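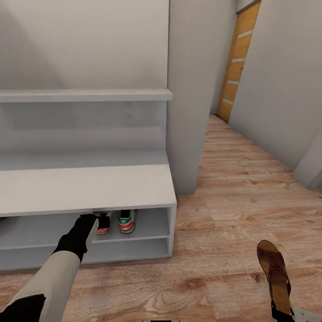

Dendudley Open Day Demo Set

Simulated household tasks as run for visitors at the Loka workshop, Dendudley. This README covers what is in the download, how the demo was run on the day and what to watch for if you replay it.

What's in it

948 episodes, all simulated, across 3 home layouts. The entryway layout has a bench with a shoe cubby under it, a hallway and a timber door at the far end. Most visitors asked for the shoe task, so it makes up 400 of the episodes. The others are split unevenly between the kitchen and laundry layouts.

Each episode folder holds:
- head-view video
- joint positions and hand commands
- the typed instruction
- a short notes file, sometimes blank

How the demo ran

Doors opened at 10 am. Visitors came through in small groups, picked a task from a printed card and watched it on the big screen. Operators drove the simulated humanoid from the Agudelo teleoperation desk. Older kids were allowed a turn after lunch, and those episodes are tagged "visitor" in the notes file. They are slower and have a lot of changes of direction. We left them in.

Shoe task

The instruction is "pick up the sneakers from under the bench". The robot starts standing near the cubby and reaches in with its left hand. The operator chooses which shoe to go for first. An episode ends when both shoes are on the bench top or the time limit runs out. Colour and position of the shoes change between episodes.

Replaying

You need Bilelano 3 or later. Open a layout first, then load the episode folder. Loading them in the other order gives you the robot at the origin with no furniture.

Known problems

- 40 laundry episodes have no instruction text.
- Fingers sometimes pass through the shelf board when a hand comes in low.
- Audio from the day was not kept.

Licence

Free for research and teaching. Please credit the Dendudley open day. Corrections can go through the issue tracker, with the episode folder name in the title.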